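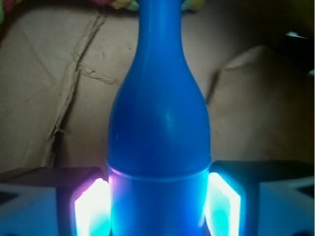

Blue plastic, shaped like a bowling pin, with a ridge running around it low down.

I have a soft spot for bottles that look like other things, and I'm tired of pretending it's a guilty pleasure. A bowling pin! Somebody sat down and decided a bottle should have a skinny neck, round shoulders and a big belly, and then went and made it royal blue. I'm all for it.

My kitchen in Clurkwood is full of the sensible kind. Straight sides, clear plastic, packs neatly in a box, and I couldn't pick one of them out of a lineup. I get that square things stack better. I spent most of June reorganizing the shelf over my sink (2 weekends, if you want the sad truth) and the funny-shaped stuff gave me the most trouble by far - it also ended up being the only stuff I kept in view.

My sister-in-law says a bottle should disappear. Fill it, empty it, recycle it, done. We've had this argument over dinner more than once and I still think she's wrong. You handle these things every day, so why shouldn't one of them make you smile a little when you reach for it? A fat bottom half doesn't cost me anything except a bit of shelf, and I was only going to put another boring bottle there anyway.

So yes, give me the pins and the pears and the silly little barrels - and please, more of them in blue.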